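Cudasberg sets equipment plan for small-parts handling cells

Aug 4, 2024

Cudasberg has approved an equipment plan for robot handling of small electrical parts at its Trillside site, covering gripper hardware, part presentation and spares. The plan funds two cells in the first phase. A decision on further cells is set for January, after the first two have logged enough hours to give a wear rate for the finger pads.

The budget is split by cost type. Arms and controllers take 65 percent. Grippers, finger sets and wrist cameras take 19 percent, and the remainder goes to fixtures, storage and operator training. Software licenses were moved to the operating budget and do not appear in the plan.

Parts are presented one at a time in shallow round dishes on a flat table, with a two-finger parallel gripper working from above. The dishes replace a machined tray that Cudasberg had quoted at the start of the year. A tray would need a new insert for each part family, and the parts list now runs to 106 items, among them connectors and push-button switches.
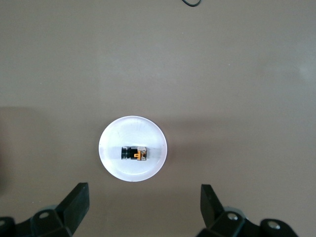

A black and orange component in a white dish, with the gripper fingers open.

Iman El Fassi, who prepared the plan, said the dish method lowers fixture spending but puts more of the load on the camera and on grasp planning. "A part in a dish can lie at any angle," El Fassi said. "We budgeted for that in camera mounts and in setup time, and we dropped the inserts."

Two suppliers, Slaoui and Nikarard, submitted bids for the gripper package. Both met the opening width and payload in the specification. Slaoui quoted a shorter lead time, at 70 days. Nikarard included a second set of finger pads with each unit. The order has not been placed.

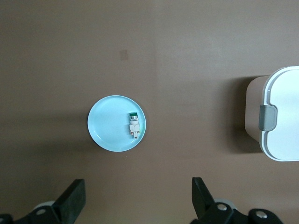
Push-button switch with a green cap in a light-blue plate, lidded storage container at right.

Storage is a separate line in the plan. It covers lidded plastic containers for parts kept at the table and a labeled rack for the rest of the stock. Spare finger pads will be held on site, with reorder quantities to be fixed once the wear figures are in.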